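Chapter 6
Packing Food to Carry

Think about the last meal you carried somewhere. Maybe it was a sandwich on the Sunday train, or a bowl of leftovers headed for a friend's apartment. Somebody had to decide what went into which container, and what went into the bag first. Those small choices are what this chapter is about, and they are a lot more fun than they sound!
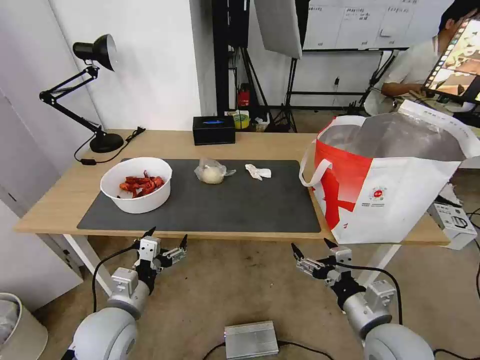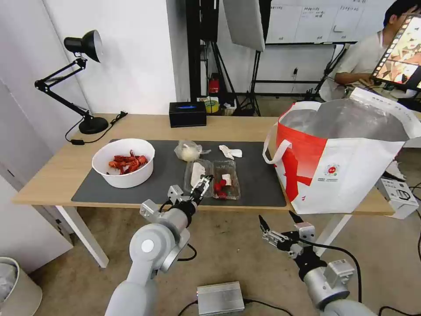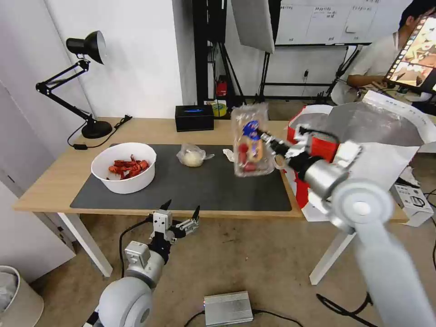
Figure 6.1 Three views of a table with a bowl of crayfish, a light-colored item wrapped in clear plastic, and a large red-and-white bag.

A bowl of crayfish is a wonderful place to start. The shells are stiff, the claws stick out at every angle, and an open bowl has no lid to hold them in. Soft foods ask for the opposite kind of care — bread flattens under a light load, and strawberries bruise if you so much as lean on them.

We begin with rigid and soft foods, then move on to loading order. On page 136 you will meet Man-sik Tak, who packed lunches for the Nultville ferry crew and drew his own loading chart. Keep a notebook handy. You will want it by Activity 21.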